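Stop Apologizing for the Slow Hobby
4 Aug 2026

My friend Thu Chu asked me last month why I still bind my own notebooks when you can grab one at the drugstore for a couple of bucks. I laughed and mumbled something about stress. Then I stewed on it for a week (I'm a stewer), and I wish I'd just said "I like it."

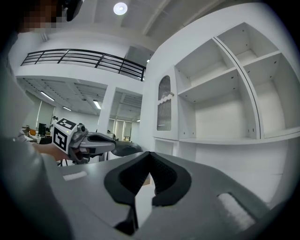
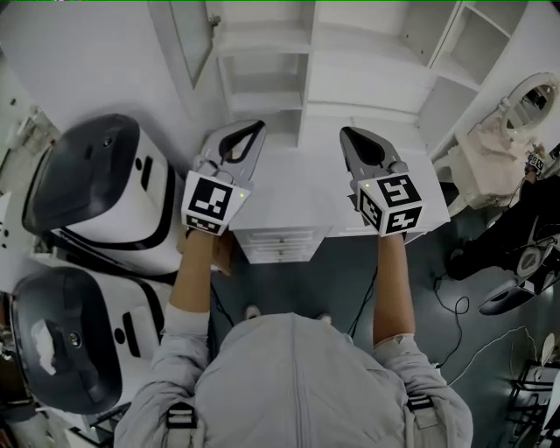
The money question

Everybody goes here first. Could you sell them? Sure, maybe! I priced one at 14 dollars once, at the Holovko craft fair, and spent the whole afternoon watching people pick it up and put it back. I went home grumpy, and I hadn't been grumpy about notebooks before that.

But you could be getting better

Could I? My corners are still lumpy after 30 notebooks, and I still love sewing the pages while the radio's on. My neighbor Virgilio plays the same two songs on his accordion every night, badly, with the windows open, and he's the happiest man on our street. I wouldn't change a note.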